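Speaker notes: Planning for two arms in simulation
Plaretus Controls Group, July session

Slide 6. State the scope first. The Hinier planner sets arm motion and grasp timing. Perception is handled by Penrose and is covered in the next talk.

Slide 7. The test set holds 1,888 simulated runs, of which 244 ended in a planner timeout. Pause here. Most timeouts came in the approach phase, when the wrist was close to the board and the collision check was repeated at every step.

Slide 8. Explain the change. The check now runs on a coarse model until the fingertips are near the item. The idle arm is treated as a fixed obstacle unless it has a task of its own. Replanning is limited to 7 attempts.

Slide 9. Leave the tabletop task on screen during questions. Refer requests for the run logs to the Diredero archive.
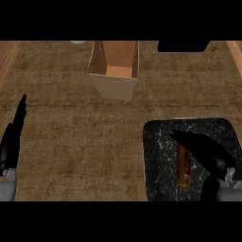

Comment received on the draft notes: Please say whether the limit on attempts applies to each arm or to the pair. The Hinier settings page can be read both ways.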